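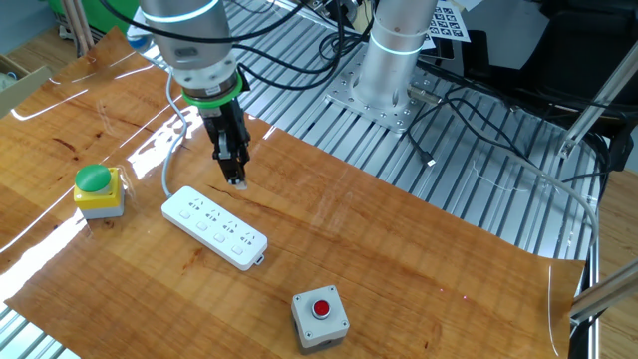 시연 데이터는 몇 건이나 모아야 학습에 쓸 수 있는가.

작업마다 다르다. 멀티탭 스위치를 누르는 작업이라면 Ninard 조작학습팀은 100건에서 첫 학습을 돌리고, 그 결과를 보고 추가 수집 여부를 정한다.

Donside에 있는 이 팀의 수집 담당 엔지니어를 만난 것은 Wegener 데이터셋의 중간 집계가 끝난 직후였다. 4월에 수집을 시작해 지금까지 채택한 에피소드는 906건이다. 담당자는 이 수치에 큰 의미를 두지 않았다. "건수는 보고서에 적기 쉬운 지표입니다. 저희가 먼저 보는 것은 초기 배치의 분포입니다. 같은 위치에서 시작한 시연이 계속 쌓이면 모델은 좌표를 외웁니다."

작업대 위의 대상물은 단순하다. 흰색 멀티탭, 녹색 버튼이 달린 노란 박스, 빨간 버튼이 달린 회색 박스다. 팔 끝에는 손가락이 둘인 검은색 평행 그리퍼가 달려 있다. 담당자는 버튼과 스위치를 고른 이유로 판정의 명확성을 들었다. "눌렸는지 아닌지는 전기 신호로 확인합니다. 영상만 보고 라벨을 붙이면 작업자마다 기준이 갈리는데, 접점 신호에는 그런 편차가 없습니다."

한 에피소드는 대상물 재배치, 지시문 확인, 조작, 복귀 순으로 진행한다. 길이는 평균 35초다. 조작자는 그리퍼를 대상 위로 옮긴 뒤 잠시 멈추고, 그다음 수직으로 내린다. 이 정지 구간을 남길지를 두고 팀 안에서 의견이 갈렸다고 한다. "초기에는 잘라냈습니다. 그랬더니 정책이 하강 시점을 잡지 못하고 옆으로 미끄러지면서 내려왔습니다. 지금은 원본 그대로 두고, 학습 단계에서 정지 프레임의 가중치만 낮춥니다." 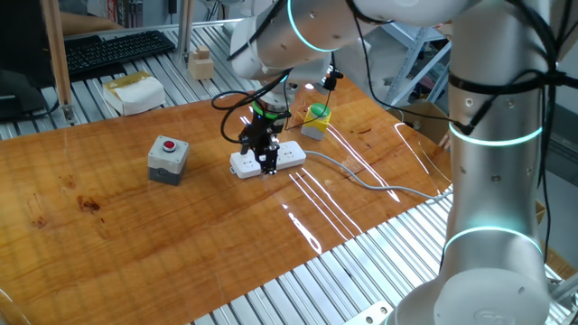
글 오세린

멀티탭은 비스듬히 놓여 있다. 각도도 수집 변수에 들어간다. 담당자에 따르면 정렬된 배치로만 학습한 모델은 멀티탭이 조금만 돌아가도 엉뚱한 스위치를 향했다. 이후 각도는 배치표에서 무작위로 뽑고, 조작자가 임의로 바꾸지 못하게 했다. "사람에게 아무렇게나 놓으라고 하면 자기 손에 편한 각도로 모입니다. 무작위는 표로 강제해야 합니다."

전원 코드는 따로 정리하지 않는다. 코드가 그리퍼의 경로와 겹치는 경우도 데이터에 포함한다. 다만 코드가 손가락에 걸려 대상물이 끌려간 에피소드는 별도 태그를 붙여 기본 학습 세트에서 뺀다.

상판의 광택에 관해서도 물었다. 나뭇결 무늬 표면에 천장 조명이 하얗게 반사되는데, 영상 기반 학습에는 불리한 조건으로 보였다. 담당자는 불리하다는 점은 인정했다. "무광 상판에서 모은 세트와 성공률을 비교하면 초반에는 유광 쪽이 낮습니다. 그런데 상판을 바꿔서 평가하면 무광 세트가 더 크게 떨어집니다. 저희는 후자를 더 중요하게 봅니다."

실패한 시연은 버리지 않는다. 전체 시도의 약 2할이 실패로 분류되며, 원인 코드는 위치 오차, 과도한 하강, 지시문과 다른 대상 선택의 세 가지다. 실패 에피소드는 906건에 포함되지 않는다. 현재는 성공 여부를 예측하는 판별기 학습에만 쓴다.

기록 도구는 사내에서 만든 Tralton이다. 관절값과 그리퍼 개폐량, 영상을 같은 시계로 저장한다. 가장 자주 생기는 문제를 묻자 담당자는 동기화를 꼽았다. "영상이 관절값보다 늦게 찍히면 모델은 이미 내려간 손을 보지 못한 채로 하강을 배웁니다. 재생해 보면 사람 눈에는 멀쩡합니다. 그래서 매일 첫 에피소드 전에 지연을 재고, 기준을 넘으면 수집을 시작하지 않습니다."

다음 단계는 지시문을 늘리는 일이다. 지금은 대상 하나에 동작 하나를 지정하는 문장만 쓴다. 담당자는 "녹색을 누른 다음 멀티탭의 끝 스위치를 눌러라" 같은 연속 지시를 준비하고 있다고 했다. 연속 지시의 에피소드를 하나로 저장할지 둘로 나눌지는 아직 정하지 못했다.

분류: 로봇·자동화 > 현장 인터뷰 | 태그: 모방학습, 데이터 수집, 그리퍼
등록 2019년 8월 20일

댓글 3

solder_k
정지 구간 가중치를 낮춘다는 부분, 고정값인지 길이에 비례하는지 궁금합니다. 저희는 고정값으로 했다가 하강 직전에 떨림이 생겼습니다.

모터드라이버
접점 신호로 라벨링하면 살짝 눌렀다가 바로 떨어진 경우도 성공으로 잡히지 않나요? 유지 시간 기준이 있는지 기사에 없네요.

hyun_lab
각도를 표로 강제한다는 말에 동의합니다. 조작자별로 분포를 그려 보면 누가 모았는지 구분이 될 정도예요.

관련 글
평행 그리퍼 손가락 교체 주기, 어떻게 정하나
원격 조작 장치의 지연 측정 방법
실패 데이터를 어디까지 보관할 것인가
조명 조건과 영상 기반 정책의 평가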